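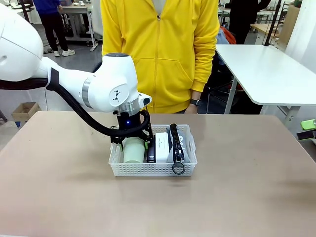

5/20/25, basket task, Jodala build

Target for the basket task is 934 keepers. We had 463 when I sat down this morning, and I would like whoever wrote "nearly there" on the planning sheet to come and do the second half.

Changed the prompt wording again. Old version was "clear the basket." Half of us took that to mean everything out, and the other half took it to mean everything out and lined up nicely, as if the learner were going to be marked on presentation. New version is "take the items out of the basket and put them on the table, any order, any spot." Longer and uglier. Botond Virág objects to "any spot" on the grounds that the floor is a spot. Noted.

Episodes recorded under the old wording keep the old wording. Please don't go back and relabel them to match. I know it looks untidy. The whole point of having the text attached is that it says what the operator was told at the time.

Arms. Left arm is fine near the basket as long as you come in from above and don't try to be clever at the short end with the handle slot. The fingers will go into the slot, and then you own a basket. Three episodes went that way before lunch, all mine. I kept one, tagged "snag, recovered," and threw out the other two, in which the recovery consisted of me saying a word and pressing stop.

Right arm has a lag at the start of each episode that the left one doesn't. Short, but you can see it in the Sarnuvton plots as a flat bit followed by a jump. If you start moving before it wakes up, the jump goes into the data and the learner will presumably decide that lurching is part of the job. Wait for the arm, then go.

Grasps, worst to best: the zipper thing, the white box, the slim black one, the green cup.

The cup is a gift. Straight sides, near enough, and it forgives a sloppy approach. This has given us a problem, which is that everybody picks the cup first. I went through the last 232 keepers and the cup goes first in so many of them that I stopped the tally out of embarrassment. A policy trained on that will learn "find green, grab green" and we'll all be very proud of it until someone takes the cup away. 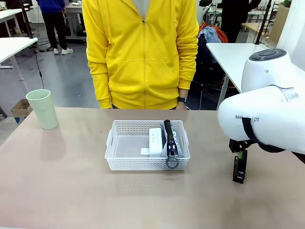
So from now on the first item comes from the sheet. Gulyás has a column for it: read it off, do that one first, then finish however you like. If the first grasp fails, retry the same item. Don't quietly switch to the cup and hope I won't look. I will look, I have no hobbies.

The zipper thing needs its own paragraph. The pull ring hangs over the front rim if you let it, and then you get one of two behaviors: the ring lifts free, or the ring catches and the basket comes along for a walk. Both are worth having. What isn't worth having is the operator nudging the ring back inside by hand between start and first grasp, which has happened, and which teaches the learner that a helpful sleeve will arrive from above. Place it, step back, arms down, then start recording.

Where you grab it also matters. Fabric is better than teeth. Teeth feel like a good grip right up until the lift.

The white box stands up by itself, until it's bumped. If it falls over inside the basket, carry on. Fallen-box episodes are under-represented and I'd like more of them, arrived at honestly please, no elbowing.

Disk: the Flasurden drive has almost 600 episodes on it counting rejects, and copying off it is slow. Please stop naming rejects "bad", "bad2", "badfinal". Use the reason. "dropped_cup" tells me something.

Asked Botond whether we could swap in a different basket in June. He said the square holes confuse the depth a little and he'd prefer to have that in the data now, with this basket, before adding another set of holes. Annoyingly sensible. Same basket until we hit the number.

To do:
- add "right arm awake?" to the start checklist
- rewatch this morning's snag episode and check the tag is at the right moment
- print the new wording large enough to read from behind the table
- ask who set the gripper close speed to half, and whether they plan to set it back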